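The Drawer of Orphans

I inherited my grandmother's kitchen drawer before I inherited anything else of hers, and I still haven't forgiven it. It sticks. You have to lift and jiggle and say something rude, and then it flies open and hits you in the hip. Inside was everything she had ever decided not to throw away: corks, a melon baller, birthday candles burned halfway down, and so many single chopsticks that my sister thought it was a hobby.

So this spring, when I moved into the apartment on Gindside Street, I went looking for people who hang on to the stuff the rest of us toss. I found plenty of them. They love to talk.

Myrtle Boateng has kept house on the same block for 40 years and she mends her own wooden spoons. I mean it! She sands the worn side until the spoon is sort of a paddle, rubs it with oil and puts it back in the crock. "It stirs better now," she told me, and then she made me stir her peanut soup for a good long while to prove it. (It did stir well. I wanted the soup more than the proof.)

Tamsin Achterberg runs Oyelaran, the secondhand kitchen shop near the bus depot, and she has strong opinions about sets. People come in wanting eight of a thing, all alike, and she sends them to the bins in back where nothing matches and most of it costs less than a cup of coffee. I went in for a whisk and came out with 11 forks, a gravy boat and a cake tin with somebody's initials scratched in the bottom. I've been wondering about R.T. ever since.

Then there was supper at Han-gyeol Jeon's place. Han-gyeol grew up with steel chopsticks and married into a wooden-chopstick family, and the argument has been going on ever since — steel is slippery, wood gets tired, steel is cold, wood stains. I'm a wood person myself. Noodles just run off the metal ones when I try, and his kids think this is the funniest thing a grown woman can do.
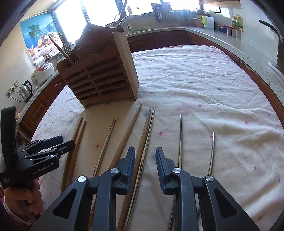 Wood, dark and steel, side by side on a flowered cloth.

I went home and dumped the drawer out on the floor. The corks went. The candles went, except for two I couldn't part with. The chopsticks I washed and stood in a jam jar by the stove, and I grab whichever ones come up first. One of mine is a good inch shorter than its partner and I've gotten used to it.

Myrtle is coming over in July to look at the drawer itself. She says it needs candle wax on the runners. I threw out the candles.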